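Turned handle

From the Rilby Household Encyclopedia
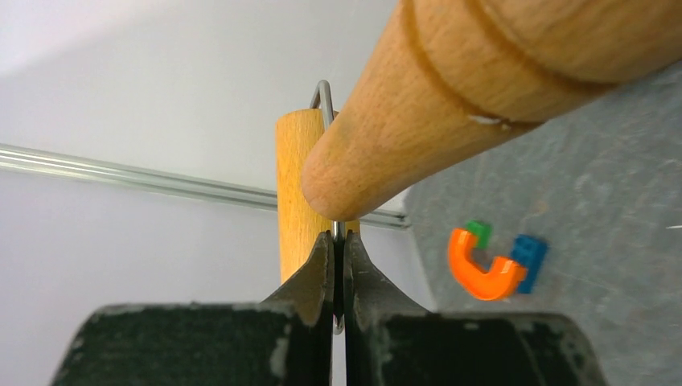

Eliseo Olvera puts it this way in a letter to the editors: a handle is the only part of a tool you ever really get to know, and most of us could pick out our own in the dark by the feel of the wood, though we'd be hard pressed to say what the other end looks like.

A turned handle is a grip of wood shaped on a lathe, usually longer than it is wide and round all the way along, made to be held in one hand. It is found on kitchen tools, garden tools, files, awls, chisels, stamps, jump ropes, bell pulls and a good many toys, and it is one of those household things that has changed so little that an old one and a new one can lie side by side in a drawer without anybody noticing. The word covers the wooden part alone. The metal that goes into it has names of its own, depending on the trade (tang, shank, rod, stem), and so does the collar that sometimes sits between the two, which is called a ferrule.

Contents
1 Shape
2 Wood
3 Grooves and other marks
4 Relation to the dowel
5 Wire, loops and rods
6 Making
7 Care and repair
8 See also

Shape

The plainest turned handle is a straight cylinder, and for a light job there is nothing the matter with it. Most, though, have some taper. The handle is fat at one end and slimmer at the other, so that the fingers find their place by themselves and the hand has something to stop against when it pulls. A rounded, blunt end is the usual finish on the free end, as on the pale tapered handle in the picture, where the wood simply curves over and stops. Some makers prefer a knob or a flattened end, and handles meant to be pushed hard with the palm are often given a broad mushroom shape, much loved by people who carve and much cursed by people who have to fit them into a narrow drawer.

The size of a handle follows the hand more than the tool. A child's handle and a grown person's handle may drive exactly the same piece of metal. The old Plivar pattern sheets, which were passed from shop to shop and copied with great patience and a fair number of mistakes, list 126 handle shapes, and a reader who sits down with them for an evening will find that a great many differ only in how quickly the taper begins. The sheets give lengths in millimeters, and 60 is the shortest of them, a stubby little thing listed for awls.

Wood

Beech is the everyday choice in much of Europe. It is pale, close in the grain, kind to the turning tool and fairly cheap, and it takes knocks without splintering into the palm. Ash is preferred where a handle has to spring a little, as on striking tools. Maple and birch do much the same work as beech, and telling the three apart in a finished handle is harder than the books make it sound, particularly once years of use have darkened the surface. Boxwood was once the pride of the toolbox and is now mostly met with secondhand. Fruitwoods such as pear and apple turn beautifully and are a favorite with people who have lost a tree in the yard and would like to keep some part of it.

Grain should run the length of the handle. A handle with grain running out at the side may look perfectly well for years and then let go along a slanting line, generally at a bad moment. When choosing a blank, it pays to look at it from two sides and to hold it up to a window.

Color is a poor guide to quality. A darker patch may be a trace of oil, an old water stain, a bit of heartwood or simply the place where a thumb has always rested. None of these weakens the wood.

Grooves and other marks

Many turned handles carry one or more grooves running all the way round, commonly near the wider end. They are cut with the point of a skew chisel while the wood is spinning, and a single light touch is enough. Turners often darken them by holding a length of wire in the cut until friction scorches the wood, which leaves a fine brown line that never wears off. Others use stain or a dab of paint, and plenty leave the groove bare and let it gather its own color from the hand and the workshop.

What the grooves are for is a question that has kept people cheerfully busy. Some hold that they improve the grip. Sreekumar Achari, whose notes on handles were printed in the Annamalai newsletter, argued that a groove gives the fingertip a landmark and tells it how far along the handle it has traveled. It is also true that a handle with a pair of rings looks finished and one without looks as if the turner was called away to lunch, and a decorative purpose is quite enough to explain most of them.

Relation to the dowel

A dowel is a round rod of wood of even thickness along its whole length. It may be turned on a lathe, but most are made by machine from square stock, and they are sold by the length. A handle and a dowel are close cousins and are often seen together: the dowel as a peg or upright, the handle as the part for the hand. In small woodwork a short dowel standing on end makes a post on which a ring, hook or loop can be hung, and its top is commonly left flat with the edge rounded over so that things slip on and off without catching.

A dowel can also serve as a handle in a pinch. It will be less comfortable than a turned one, and a little work with a rasp and sandpaper improves it a great deal.

Wire, loops and rods

Wood and metal meet in all sorts of ways around a handle. A rod may be driven straight into a drilled hole, threaded in, or passed right through and bent over at the far side. Wire is more forgiving. Bent into a narrow loop like an upside-down U, it can hang a tool on a peg, hold two parts loosely together or act as a catch, and steel wire of a springy sort will come back to its shape after being pulled open a little.

The bend should be gentle. Wire folded sharply in pliers tends to crack at the fold after being worked back and forth, while wire formed over something round lasts much longer. A piece of scrap dowel is the traditional former and is always close at hand in a workshop where handles are made.

Making

The blank is cut square and a little over length, its corners are taken off, and it is mounted between the centers of the lathe. It is then roughed down to a cylinder, marked with a pencil for the widest and narrowest points, and brought to shape from the thick part toward the thin, always cutting downhill with the grain. Grooves come next, then sanding, then the finish, and last of all the waste at the ends is parted off.

Speeds vary with the lathe and the turner's nerve. The maker's booklet for the Ater bench lathe suggests 1358 turns a minute for handle blanks, a number so particular that owners have been quoting it fondly ever since, and warns against going above 3000 with anything that has not first been turned true.

A hole for the tang is best drilled before the outside is shaped. The shape can then be turned around the hole, and the two will line up.

Care and repair

Wooden handles like to be used and don't like to be soaked. Wipe them after washing and stand them where air can get at them. A dry, pale, fuzzy-feeling handle will usually come right with a light sanding and two thin coats of linseed oil, wiped off well each time. Rags used with linseed oil can heat up and catch fire by themselves, so spread them flat outdoors to dry before throwing them away.

Chipped paint may be touched up or taken off altogether. Small flecks left behind in a groove come out with a wooden toothpick, which will not scratch the turning. With very old paint, leave it alone until it has been tested for lead.

A loose handle can often be saved by packing the hole with slivers of the same wood and glue. A handle split along its length may be glued and clamped if the crack is clean, but on any tool that is struck or swung it should be replaced.

See also

Awl
Dowel
Ferrule
Lathe, bench
Tang
Wire, bending of

This article was last revised on Sunday, January 14, 2018.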